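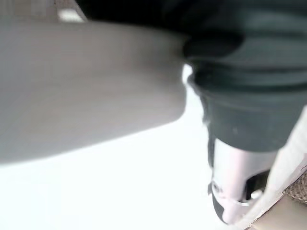 Gripper Kit Review, Minutes
Mar 11, 2020
Present: Inna Marchuk (chair), Lamai Srisuk (minutes)

1. Skovness wrist kit, trial unit
Quote received from Brundwood: 972 per kit, cable set included. Trial period is 24 days. L. Srisuk reported that the mounting pattern matches the existing arm flange. Spare finger pads are sold separately in packs of 20.

2. Wrist camera
Exposure is fixed in the supplied driver. I. Marchuk wants manual control before any order is placed. Brundwood to confirm in writing.

3. Service plan
Two options offered. On-site option declined, return-to-depot option left open.

Actions
LS: request driver notes and depot turnaround times.
IM: hold purchase order until item 2 is closed.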